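Regrouting a Tiled Wall
Betmont Tiling Supplies, Bondcombe. Page last revised 12 August 2020.

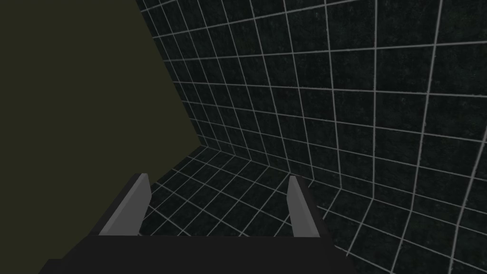
Can new grout be put straight over old grout?

Old grout has to be raked out first. A thin skin of new grout laid over the old has too little depth to grip and will crack and lift, usually within a few months. Remove the old material to at least two thirds of the depth of the tile before refilling.

This page covers cement grout on interior walls. Floors, swimming pools and epoxy grout need other methods and are dealt with elsewhere on the site.

Before you start

Tap the tiles with the handle of a screwdriver. A dull, hollow sound means the tile has come away from its bed, and regrouting will not fix it. Lift and refix loose tiles, then leave the adhesive to cure for the time given on the bag.

Look at where the old grout has failed. Cracks running in a straight line across several tiles usually mean movement in the wall behind. Cracks confined to the internal corners usually mean that grout was used where there should have been sealant. Dark staining low down in a shower may be mould on the surface or water behind the tile. Clean a small patch with mould remover and let it dry; if the stain returns from beneath, find the leak before doing anything else.

Tools and materials

Grout rake, or an oscillating multi-tool with a carbide grout blade
Vacuum cleaner with a brush head
Stiff nylon brush
Rubber grout float
Bucket, clean water and a hydro sponge
Wall grout (the joints in this method are 2 mm wide)
Neutral-cure silicone sealant
Masking tape and dust sheets
Safety glasses, dust mask and waterproof gloves

We use the Skeltel multi-tool blade in our own workshop. Any carbide blade thinner than the joint will do. Diamond blades cut faster but mark the tile edge more easily.

Removing the old grout

Cover the bath, tray or worktop and tape the edges of the sheets down. Block the plughole. Mask any painted surface that meets the tiling.

Start with the vertical joints. Set the blade in the middle of the joint, not against the tile, and let the tool work at a low speed. Draw it along in short passes and do not lever. At the crossings, stop short and finish with the hand rake, where most chipped corners occur.

Do the horizontal joints next, working from the top down. Keep the vacuum nozzle just under the blade if someone can hold it for you.

If there is a waterproof membrane behind the tiles, set the depth stop. A cut membrane cannot be repaired from the front.

Brush out every joint, vacuum the wall and wipe it down with a damp sponge. Leave overnight. Grout will not bond to dust.

Mixing

Put the water in the bucket first and add the powder to it. Mix by hand, or with a paddle at low speed, until there are no lumps. The mix should hold its shape on the float without slumping. Let it stand for the period stated on the bag, stir again and use without adding more water. Extra water at this stage gives weak, patchy grout.

Betmont Wall Grout takes 800 ml of water to the small bag. Other makes differ, so check the label. Mix only what you can apply before it stiffens. In warm weather this is less than you would expect.

Applying

Dampen the joints lightly on absorbent tiles. Load the float and press the grout in, holding the float at a low angle and moving it diagonally across the joints. Go over each area again from the other direction. Then hold the float nearly upright and scrape off the surplus.

Leave all internal corners, and the joint at the bath or worktop, empty.

Wait until the grout is firm to the fingertip. Wipe diagonally with a well-wrung sponge, one pass per face, and rinse between passes. Change the water often. A sponge that drips will wash pigment out of the joints, and the loss shows badly with charcoal and black.

Once dry, buff off the haze with a soft cloth.

Choosing a colour

Wet grout is darker than dry grout. Make up a spoonful, spread it on an offcut and judge it the next day. The Betmont range has 11 shades; Lunde stocks the greys and the two blacks, and will order the rest. Buy enough bags from one batch to finish the wall.

A grout slightly lighter than the tile hides limescale better than an exact match. White grout against very dark tile makes every uneven joint visible and needs straighter setting out than most older walls have.

Sealing

Leave the grout to cure as the bag directs before applying a penetrating sealer. Test the sealer on a spare tile if yours are matt or unglazed.

Fill the corners and the bath joint with silicone after the grout has cured. Fill the bath with water first, so that the joint is open while the sealant goes in, and leave it full until the silicone has set.

Keep the shower off until both products have reached full cure. Keep the empty bag too, for the batch number.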